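Home Projects Modules Reports Contact

Waiting Times at a Weekend Brunch Service: Project Report

Hospitality Operations, second-year group project
14 September 2023

1. Background

Livia is a neighbourhood restaurant in Totance that serves a set brunch at weekends. The menu has a fixed price and two sittings. The owners asked our group to look at how long guests wait for their main course, as this was the most common complaint on the comment cards left since February.

Eggs are the difficulty. Most mains on the menu include poached eggs, which were cooked to order in one pan by one member of the kitchen team. Sauces were made before the first sitting and kept warm.

2. Method

We recorded the time each order reached the kitchen and the time the plate left the pass. This gave us 281 orders under the existing system. We then asked the kitchen to poach eggs ahead, chill them in iced water and reheat them for service, and recorded a further 140 orders. Times were entered in Zendgate, the booking software the restaurant already uses, and exported to a spreadsheet.

Orders with only cold dishes were left out. So were children's plates, which go out early on request.

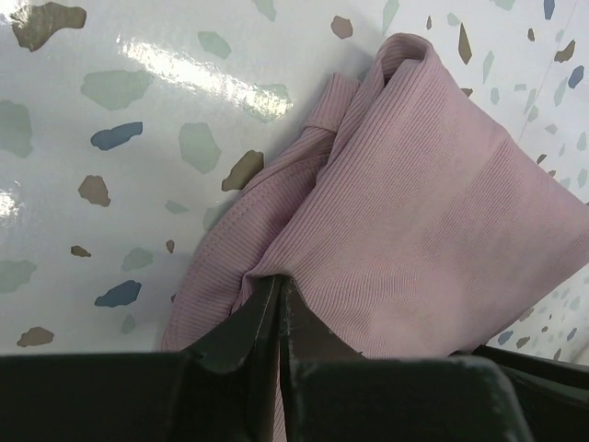 Guests at both sittings were given the same short comment card as before, with one added line asking about the temperature of the food. We did not tell them the eggs were being cooked differently.

3. Results

The longest wait under the old system was 37 minutes, for a large table in the second sitting. Waits in the first sitting were shorter and changed little. The improvement was nearly all in the second sitting, where orders had been backing up behind the single pan.

Reheated eggs were judged the same as fresh ones by most guests who filled in the card. A few said the toast was cold – this had been mentioned before our trial as well, and we think it is a separate problem with where the toaster stands.

4. Limitations

The menu changed slightly during the trial, when the smoked fish dish was replaced by mushrooms on rye. We also relied on staff to press the button when a plate left the pass, and at busy times this was sometimes done late.

5. Recommendations

Keep the poach-ahead method for the second sitting. Move the toaster next to the pass. Stagger large bookings so that 2 big tables are never seated together.

Related reports
Portion Sizes and Plate Waste at Khan Buffet
Pricing a Set Afternoon Tea
Allergen Labelling on Shared Menus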